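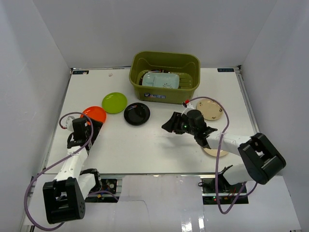
「時短」は誰の時間を縮めているのか　登壇用メモ

シェア 74　コメント 6

(マイクの確認。水を手元に。最初の一枚は出したまま話し始める)

こんにちは。今日は家事の時短の話をします。といっても、時短の技は一つも紹介しません。メモを取る準備をしてくださった方には先にお詫びしておきます。私は時短という言葉をかなり疑っていて、その疑いを皆さんにも少し持って帰ってもらえたら、という話です。

きっかけは日曜の夕方に読んだ記事でした。Jakexという生活情報サイトの特集で、見出しは「夕食後の片づけ、たった14分で終わる家の共通点」。読みました。最後まで読みました。共通点というのが、家族が多すぎない、台所が広い、夕食の品数が少ない、でした。それはそうだろうと思うんです。片づけるものが少ない家は早く終わる。

(ここで笑いが起きなくても止まらない)

では14分はどこから来た数字か。記事の末尾に小さく、Grernus社の調査による、とあります。Grernusは食器用の洗剤を売っている会社です。売っている会社が調べてはいけないとは言いません。むしろ売っている会社くらいしか、こんなことにお金を出して調べてくれない。ただ、調査票は見たい。私は見たかったので問い合わせました。返ってきたのは概要版の紙一枚です。

概要版に書いてあったこと。回答者は2887人。多いですよね。この数字が出てくると、みんな黙るんです。私も一瞬黙りました。でも人数が多いことと、聞き方がまともなことは別の話です。どんなに大勢に聞いても、質問が「ふだん、夕食後の片づけに何分くらいかかりますか」だったら、集まるのは大勢の「気分」です。時計を見ながら皿を洗っている人がどれだけいるでしょうか。私は見ません。手が濡れているので。

(会場に聞いてみる。昨日の夕食の片づけ、何分だったか覚えている方。手が挙がったら、どうやって知ったのかも聞く。挙がらなければそのまま次へ)

次に「片づけ」の範囲です。ここがいちばん言いたいところなので、ゆっくり話す。

皆さんにとって、夕食の片づけはどこから始まってどこで終わりますか。食卓から皿を下げるところは入りますか。残ったおかずを小さい容器に移すのは。その容器の蓋を探すのは。流しの排水口は。布巾をすすいで干すのは。朝になって、水切りかごから棚に戻すのは夕食の片づけですか、それとも朝の仕事ですか。

概要版には定義がありませんでした。定義がないと、人は自分がやっている部分だけを片づけだと思って答えます。皿を洗う人は洗う時間を答える。食卓から流しまで運んで「片づけた」と思っている人は、運ぶ時間を答える。それを全部足して割る。出てきた数字が誰の台所のことなのか、私にはわかりません。

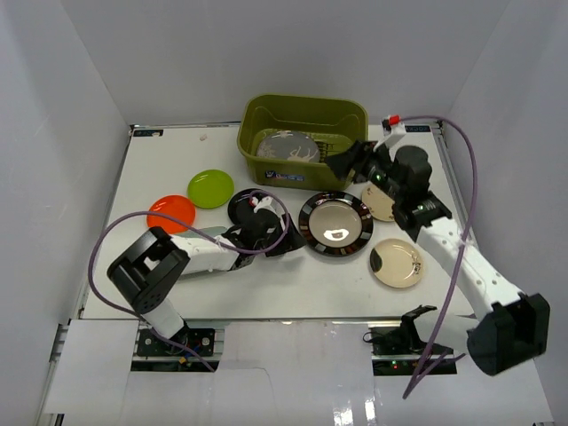 もう一つ、時短の記事が必ず飛ばすのが、判断にかかる時間です。この皿は重ねていいのか。こっちを下にしたら取り出しにくくならないか。明日の朝使うものを奥に入れてしまわないか。手は止まっているので、外から見ると何もしていないように見える。でも疲れるのはここです。私は立ったまま棚の前で考えていて、家族に「何してるの」と聞かれたことが何度もあります。何もしていないように見えるんですね。

(少し間。水)

Griffithsという棚の仕切りをご存じの方はいますか。皿を立てて並べるための、あれです。宣伝文句は「しまう時間が半分に」。買いました。疑っているくせに買うんです、私は。

使ってみた感想を公平に言います。取り出すのは楽になりました。これは認めます。しまうほうは変わりません。立てる場所が決まっているので、決まった場所にその皿が入らないと困る。うちには直径が微妙に違う皿が何種類もあって、もらったり割れたりで、もう揃ってはいません。仕切りは、皿が揃っている家のために作られている気がします。そして皿が揃っている家は、たぶん最初からあまり困っていない。

半分になる、というのは何の半分なのか。これも箱に書いてありませんでした。説明書にもない。もし会場に関係者の方がいらしたら、あとで教えてください。責めませんので。

アプリの話もします。Jokevaという家事記録アプリで、片づけを始めるときにボタンを押し、終わったら押す。これなら気分でなく時間が残ります。私は期待しました。

(画面は出さない。口頭だけで)

結果から言うと、押し忘れます。始めるときは押すんです、やる気があるので。終わるときに忘れる。そうすると、私は夕食から翌朝まで夜通し皿を洗っていたことになる。アプリは親切なので「長い記録は自動で除外しました」と出してくる。ここで私は引っかかりました。除外したら、残るのは短い記録です。短い記録だけで平均を出して「先週より早くなりました！」と紙吹雪が舞う。早くなってはいないんです。忘れたぶんが消えただけで。

では測ることに意味がないのかと聞かれます。前に別の場所でこの話をしたとき、質疑でかなり強い調子で言われました。文句ばかりで代案がない、と。もっともです。代案と呼べるほどのものはありませんが、私がいま気をつけていることは話せます。

時間の数字を見たら、何から何までの時間かを探す。書いていなければ、その数字は使わない。人に話すときも使わない。これだけで、読む記事がずいぶん減ります。

それから、誰が楽になったかを見る。片づけが早くなったという家の話をよく聞くと、子どもが下げ物をするようになっていたり、夕食が惣菜中心になっていたりします。いいと思います、どちらも。惣菜は私も大好きです。ただ、それは作業がよそへ移った話で、消えたわけではない。移った先の時間を誰も足していないのに、縮んだとだけ言うのは具合が悪い。

(時間が押していたら次の段落は飛ばす)

余談をひとつ。祖母の家の台所には、来客用の皿が上の棚にぎっしり入っていました。出すのもしまうのも踏み台が要る。効率でいえば最悪です。でも祖母は、あの棚の前で客の顔を思い浮かべながら皿を選ぶのが好きだったようです。あれを短くしてあげましょうと言ったら、たぶん怒られた。縮めてほしくない時間が混ざっているのに、全部まとめて「負担」と呼ぶ調査には、祖母の居場所がありません。思い出話で反論するのはずるいと自分でも思います。ずるいので余談にしました。

戻ります。今日ここで私が言ったことも疑ってください。私の台所は一つしかないし、仕切りの評価は一軒分の感想です。Grernusの調査の全文も読んでいません。全文には定義がちゃんと書いてあるのかもしれない。もしそうなら、私は概要版だけ読んで腹を立てた人です。その可能性は残しておきます。Jakexの記事を書いた人も、締め切り前に概要版しか手に入らなかったのかもしれません。

ただ、概要版しか出さないまま見出しの数字だけが広まって、それを読んだ人が自分の台所で「うちは遅い」と落ち込む。これは困ります。私も読んだ晩は、少し急いで洗いました。急いだら、湯のみの縁が欠けました。気に入っていたやつです。

(ここで質疑へ。最初に聞かれそうなのは食洗機のこと。持っていないと正直に答える。予洗いの時間が「食洗機の時間」に入っているかどうか、持っている方に逆に聞いてみる。仕切りをまだ使っているかと聞かれたら、使っていると答える。鍋の蓋を立てています)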